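Kitchen bench notebook – drawer unit, board and bench layout
April, entry started 9:50 am

Carrying on from the last entry. The Bevdale bench is the one with the marble-patterned top and the mosaic tile behind it. Purpose of the session was to settle where the small drawer unit lives, and whether the big cutting board can stay out permanently or has to be put away after each use.

Starting position: drawer unit on the counter with its back toward the tile, cutting board in front and on a slight diagonal. Drawer holds one item only, the pale green bowl. Teal plate and the small labelled wooden box go on top of the unit. Lemon stays on the plate. I had wanted to clear the top altogether, but the unit is light and slides when the drawer is pulled, so a bit of load up there is useful.

Drawer travel is the main constraint. With the board pushed up close, the drawer front comes out over the board's far end, and clearance is small. Measured 5 mm with a feeler strip at the left side, a hair less at the right. Enough for an empty board. Not enough if there is anything on the far end, including a knife laid flat.
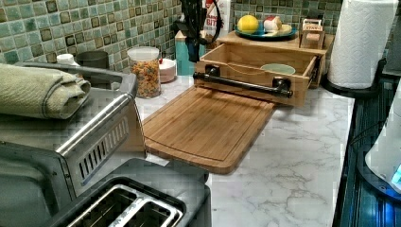 Does the board have to come off the counter before the drawer is opened?
It can stay where it is as long as the far end is bare; anything left on that end has to be moved toward you first.

Handle notes. The pipe-style handle from the Montoya parts bin is heavier than the drawer front really needs. Flanges are tight, no rock in either one after re-torquing. The weight does tip the front down slightly at full extension, which eats into the clearance above. Past two-thirds travel the front can touch the board. Marked the two-thirds point in pencil on the inside of the drawer side. A stop block would be better. Ordered nothing yet.

Cycle check, by hand, before lunch: 50 open and close cycles, bowl in the drawer, plate loaded. Results:

Cycles 1 to 17 – smooth, no walk of the unit that I could measure.
Cycles 18 to 34 – unit had crept forward 2 mm on the right. Reset it.
Cycles 35 to 50 – same creep again, same side.

So the creep is repeatable and always on the right. Either the right foot is slicker or the counter is out of level there. Put a level across it: bubble sits very slightly off, but I wouldn't blame the counter on that alone. Wiped the feet with a damp cloth and let them dry. Haven't repeated the full set of cycles.

Bowl behaviour: it slides to the back of the drawer on a quick close and drifts to the middle or further forward on a quick open. No chips. A square of shelf liner in the bottom would fix it. There is an offcut of the ribbed grey stuff in the Plunenora box under the sink, but the ribs run the wrong way for its length. Cut across and join, or buy a new piece. 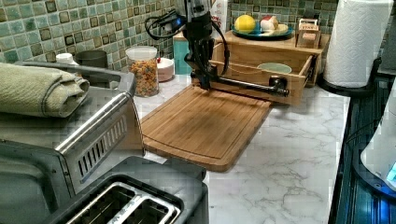 Board orientation next. Square to the drawer unit uses the least counter, but the near corner then gets in the way of anyone working at the sink side. On the diagonal it frees up that corner and costs a little space on the other side. I prefer the diagonal. The juice groove is shallow and doesn't hold much in either position, so orientation makes no difference to spills. Tested with 34 mL of water poured at the centre: the groove took it all, then let a little go at the rounded corner when I lifted the board. Carry it level.

Board finish: dull along the strips near the middle. Needs oil. The Brorkomby oil is down to the last of the tin and has gone thick, so test it on the underside first. If it stays tacky overnight, sand back and use fresh.

Open items:
Stop block for drawer, hardwood scrap, glue only.
Swap left and right feet on the unit and see whether the creep changes sides.
Shelf liner for drawer.
Oil board, both faces, stand on edge to dry.
Lighter handle, low priority. Check hole spacing before looking at anything.

Left the bench set up with the board on the diagonal and the unit back on its pencil marks. If you shift the unit to wipe underneath, line up the rear left corner first and swing the right side in to meet the second mark.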